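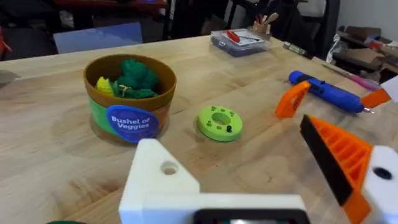 Gripper finger pad keeps peeling and now the jaw closes crooked
Posted by Kanini Mrema in Small Arms and Benchtop Robots

Hi all! I look after a two-arm bench setup with printed grippers (orange ribbed fingers, white mounts, black grip pads) and the left one is driving me up the wall. The pad on the finger started lifting at the tip end in July, so I glued it back down. Two weeks later it lifted again. I glued it again, with more glue this time, and now it holds fine but the finger doesn't close square anymore. It touches at the tip first and there's a gap you can slide a business card into down by the base.

Soft things are no problem, it'll pick up knitted vegetables all day. Anything hard and round squirts out sideways. I've redone the zero position maybe five times and it looks good for an hour or so and then it's off again. The right gripper has the same parts from the same spool and has never given me any trouble.

Do I reprint the finger, or is this something in the mount? I'd rather not take the whole wrist apart if I can help it — the cable run in there was a pain the first time.

Elias Masri
reprint it. fingers are cheap, your afternoon isn't

Subira Gachanja
I'd hold off on reprinting until you've checked two things, and neither one means opening the wrist.

First, the glue. If you put the second coat on over the first, the pad is probably sitting on a lump, and that alone could give you the tip-first contact. Peel the pad all the way off, scrape the face of the finger down to bare plastic, and wipe it with rubbing alcohol. Let it dry. I gave up on glue for pads a while back and use thin double-sided tape now, the Lillell kind, cut a hair narrower than the pad so no sticky edge shows. Press it on with a clamp and leave it overnight. My last set went 900 cycles before one corner started to lift, and I'm not gentle with mine.

Second, the mount. With the power off, hold the white block still with one hand and wiggle the finger with the other. If it rocks at all, look at the screw holes. Printed holes go a little oval after a lot of closing and opening, and then no amount of zeroing will stay put, which sounds a lot like your "good for an hour." If they're oval, print a new mount and put brass inserts in it. Don't just crank the screws tighter. I did that and split mine right down a layer line (there was some language).

Do the zero last, after the pad and the screws. Close it slowly on a flat piece of scrap, and look at it from the side with a flashlight behind. Then run it 50 times empty and look again before you trust it.

Wafula Owino
Agree with Subira on the holes. One thing to add, swap the left and right fingers if they're the same part on your model. If the crooked close moves over with the finger, it's the finger. If it stays on the left, it's the mount or something behind it. Takes ten minutes.

Kanini Mrema
Okay, the wiggle test got it! It rocks, and two of the holes are egg-shaped. There was also an embarrassing amount of glue under that pad. New mount is printing now. Subira, what size inserts did you use?

Subira Gachanja
M3, the short ones. Go slow with the iron.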